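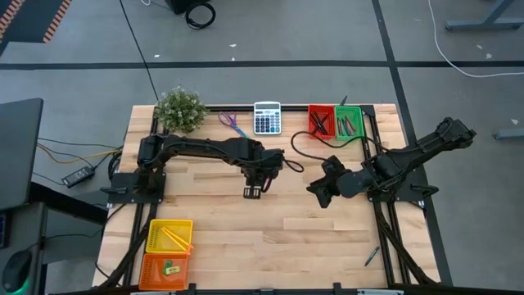
Oiling a Solid Wood Worktop

Sand with the grain, first with 120 grit and then with 180. Vacuum the surface and wipe it with a barely damp cloth. Leave it to dry overnight before opening the oil.

Stir the can from the bottom. Shaking traps air and leaves small bubbles in the film. Apply a thin coat with a lint-free cloth, wait 27 minutes, and wipe off everything that has not soaked in. Excess oil left on the surface cures sticky and has to be scraped.

Allow 48 hours between coats. Two coats are enough for a desk; a kitchen top next to a sink needs four. End grain takes up more oil than the faces, so coat it again while it is still wet.

Joined strips move across their width with the seasons. Fasten the top through slotted holes and do not overtighten the screws.

Lay used cloths flat outdoors to dry, or soak them in water and seal them in a metal container. Oily rags left in a pile can catch fire on their own.

Re-oil when water no longer beads.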